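Posting pears to family - how do you pack yours?

siwan_ll
11/16/20
Hello all! My old Drornudell tree has gone mad this year and I'd love to send a box to my aunt in Bilau. Last time she rang, ever so kindly, to say they'd arrived as jam. How do you all wrap yours?
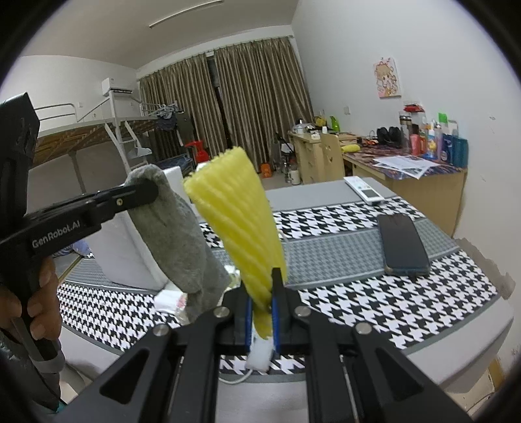 I've been told newspaper is plenty, but I do worry about the ink, and she's 80 and likes her fruit just so.

heinolaur
Newspaper has done me for years, Siwan. Pick them hard, 14 to a box, and let them ripen at her end.

merike_s
Sorry Heino, can't agree, dear - paper goes flat by the second day. I save the foam sleeves from the greengrocer and use them again and again.

heinolaur
Each to their own! Mine go two layers deep and my sister has never grumbled.

siwan_ll
Bless you both. I'll try one box each way and report back.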